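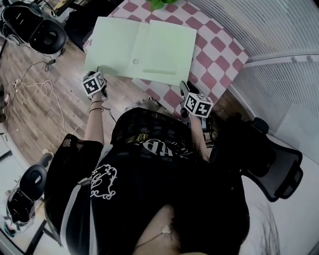
At the table, a gripper in each hand.

Parts and Storage Coordinator - Prumberg Branch

November
By Elisa Rizzi
2 min read

Fidutar sells and services farm and grounds equipment. The Prumberg branch moves to a larger building this winter, and the parts department moves with it. We are hiring one full-time coordinator to set up the new parts area, run the seasonal storage program, and keep the inventory records correct during and after the move.

The position reports to Raffaele Martinelli, parts manager. It is a permanent position with a 90-day introductory period.

Scope of work

The current parts inventory is held in two places: the main counter stockroom and an unheated annex at the Pacheco yard. Both will be combined at the new building, which has 4000 square feet of racked parts space on one level. Bin locations are assigned by part family, then by turnover. The location plan has been drafted but not loaded into Pramemia, our inventory system. Loading and checking it is the first task.

The seasonal storage program is new. Customers will be able to leave mowers, small tractors, sprayers and attachments with us over the winter. Storage is unheated. Units are checked in with a condition sheet, fuel level, hour meter reading and battery status, and are tagged before they go to a bay. The coordinator owns this process from check-in to release.

Regular duties

- Receive inbound freight, check it against the purchase order and put it away the same day.
- Pick and stage parts for the service shop before 7:30 a.m.
- Run cycle counts and post corrections with a reason code.
- Process core returns, warranty returns and obsolete stock returns within the supplier's window.
- Schedule storage drop-offs and pickups, and keep the bay map current.
- Cover the parts counter at lunch and during the spring rush.

Requirements

- Two years of work in a parts department, warehouse or equipment rental yard.
- Able to read exploded parts diagrams and follow superseded part numbers.
- Working knowledge of spreadsheets. Experience with Pramemia is useful but we will train.
- Valid driver's license. The job includes trips between the Pacheco yard and the new building until the annex is cleared.
- Able to lift 50 pounds and to work in an unheated space for part of the day.

A forklift certificate is preferred. Applicants without one will be certified at our expense in the first month.

Hours and pay

Hours are 7:00 a.m. to 4:00 p.m. with one hour for lunch. From April through June the parts counter is also open on weekend mornings, and the coordinator works every other one. Overtime is paid at time and a half. The pay range depends on experience and is given at the first phone call - please ask if it is not mentioned. Health coverage starts after the introductory period. Work boots and winter outerwear are supplied.

How to apply

Send a resume and a short work history to Nives De Luca in the Prumberg office, or leave them at the parts counter in an envelope marked with job number 2264. A cover letter is not required. List any equipment brands you have handled parts for, and say when you could start.

Interviews are held at the current branch and take one hour. The second half is a practical exercise at the counter with Gerardo Rizzi: three part lookups and one receiving discrepancy. The position stays open until filled.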